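January, a bit after seven in the morning

Picked up where the planner left off last night. The two-arm branch of Irneo still hands out joint targets from a single queue, and the left arm drains its half first. At low speed the lag is harmless. Once both grippers are on the same object it becomes a force problem, and the fold task is mostly that.

Went through the log from the overnight replay. 3814 control steps, 15 of them flagged by the sync check. All 15 fall in the same phase, between second contact and the start of the lift. I had expected them to be spread out. So the fault is in the handover from the approach controller to the coupled one, and I can stop blaming the bus.

Handover as written:

1. Approach controller reports contact for one arm.
2. That arm holds position.
3. Second arm reports contact.
4. Coupled controller starts from the *commanded* poses of both.

Step 4 is the mistake. The commanded pose of the holding arm is stale by then, and the coupled controller reads the difference as an error to be corrected. Changed it to start from measured poses, with a short blend. Twelve lines, plus a test that I should have written in the fall.

Segmentation is a separate annoyance. The Trillitz mask treats a black gripper over a black object as one blob, so the edge estimate jumps whenever a finger crosses the outline. Tried raising the contrast before the mask. It helped with the outline against the white table and did nothing for the finger boundary. The better route is to render the gripper from joint angles and subtract it -- we have the kinematics, and the model is in the Vlachopoulos repo already. Needs the wrist offset redone first. Left a note in the tracker and did not start on it.

Pose for the second-contact case, left gripper on the upper left edge, right gripper on the right side:

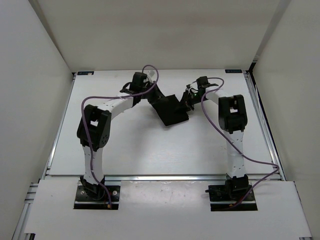

Ehab Slaoui thinks the blend only hides the problem, and that the coupled controller should refuse to start at all if measured and commanded poses differ by more than a set limit. He would log the refusal, back off both arms and try again.

I have no objection to the limit. I do object to backing off both arms at once while they hold the same thing. Put the check in as a warning for now, threshold in the config, default generous.

Still open: the Sorthorpe build pins the old message format, so none of this can be merged there until the pin moves. Replay with the new handover is set up for tonight, same seed, sync check on, mask output saved every tenth step.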